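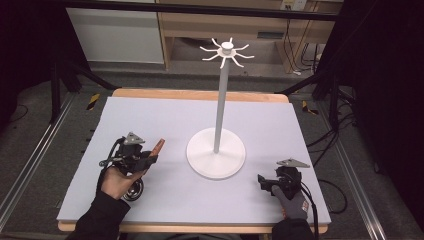
3.2 Workpiece and hand-held grippers

The mug-hanging task was set up on a wooden table in the shared workshop at Drirkham. The table is covered by a light grey foam board, and the stand is placed near its centre before each trial. Eight curved arms leave the hub at the top of the pole and turn up slightly at their tips (Figure 3). The stand was chosen for its thin arms, which leave little margin for error when a handle is brought in from the side.

Two grippers were built to the Hunt pattern, one for each hand. Both carry a grey fin-shaped marker on top, used for tracking, and both are cabled. Early versions of the handle were cut at Gokodwood and proved too wide for long sessions; the grip was narrowed and the trigger moved closer to the palm. No other dimension was changed.

A total of 193 trials were recorded, of which 97 used the left gripper to steady the pole while the right approached an arm. The remainder were done with the right gripper alone. Trials in which the base slid on the board by more than 55 mm were discarded and repeated, and the repeats are not included in the total. Recordings were handled with the Grurer logging tool, using default settings except for the marker filter, which was disabled after it was found to delay the right-hand track.

Figure 3. Mug stand on the foam board with the two hand-held grippers, one on either side. The jaws of the right-hand gripper point towards the stand.

Cable drag was not measured. Its effect on wrist rotation is considered in Section 5.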